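We use cookies to remember your reading preferences. Accept | Manage settings

Slatted furniture

Slatted furniture is furniture whose seat or back is made of narrow strips with gaps between them. The gaps let air through and save a good deal of timber, and a slatted back gives a little under the weight of a sitter — a small comfort, but a welcome one on a long afternoon.

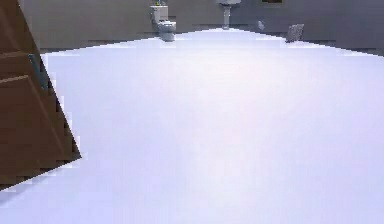
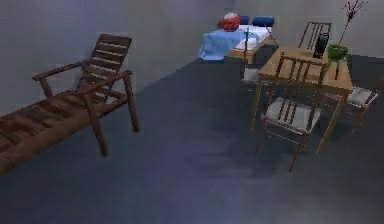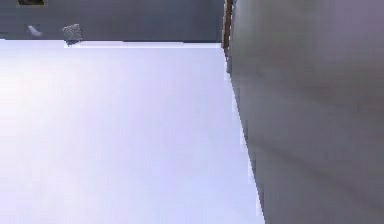

In the town of Pirov, slatted seats were long the everyday work of the joiners' yards, and the parish of Noser next door (population 2,426) still holds a chair fair each September, with two rows of stalls along the river. Older Pirov chairs have upright slats, pegged at both ends. The reclined lounge chair with horizontal slats and two armrests, like the reddish-brown one in the second illustration, is a later pattern, and much loved for dozing. Makers at the Bae workshop traditionally fitted four slats to a child's chair and rather more to a grown-up's, though habits varied pleasantly from bench to bench.

Related articles
Ladder-back chair
Wevside joinery
Garden bench

Last edited Oct 10, 2019 | Contact | Back to top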